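Quiénes somos

Dundemari es una empresa de alquiler de mantelería y mobiliario para celebraciones, comedores y ferias. Empezamos con un solo almacén y una furgoneta, y hoy trabajamos desde dos naves, la de Wiltau y la de Kirnetari. En la primera están la lavandería y la plancha; en la segunda guardamos mesas y sillas.

Qué alquilamos

El catálogo tiene 248 referencias. La mayor parte son manteles, caminos y servilletas de algodón o mezcla, lisos y estampados. También servimos mesas redondas y cuadradas, sillas plegables y fundas. El pedido mínimo es de 20 piezas y el máximo que atendemos en un solo día es de 1.000 cubiertos. Para cantidades mayores conviene reservar antes de julio, que es cuando se llena el calendario.

La línea Darko reúne los tejidos gruesos, pensados para exteriores. Se lava aparte y tarda un día más en estar disponible.

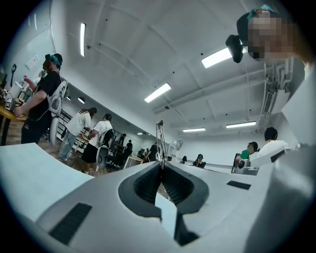
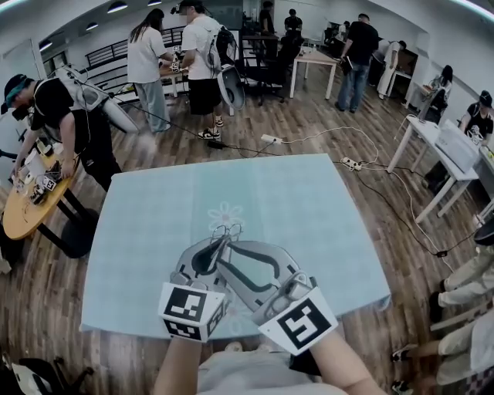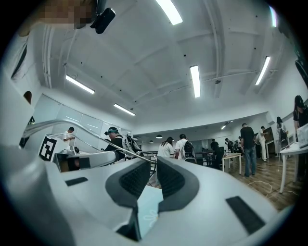
Las entregas se hacen por la mañana y las recogidas al día siguiente. La ropa se devuelve sin lavar, sacudida y en las mismas bolsas en que llegó – las manchas de vino y de cera no se cobran, las quemaduras y los cortes sí. El recuento se hace en Wiltau y el cliente recibe una copia con la factura.

Atendemos a 127 clientes fijos, casi todos restaurantes, salones y ayuntamientos de la comarca. Los particulares pueden pasar por Kirnetari con cita previa para ver muestras de tela y llevárselas a casa durante tres días, dejando una fianza.

Tarifas revisadas el 21/09/2024.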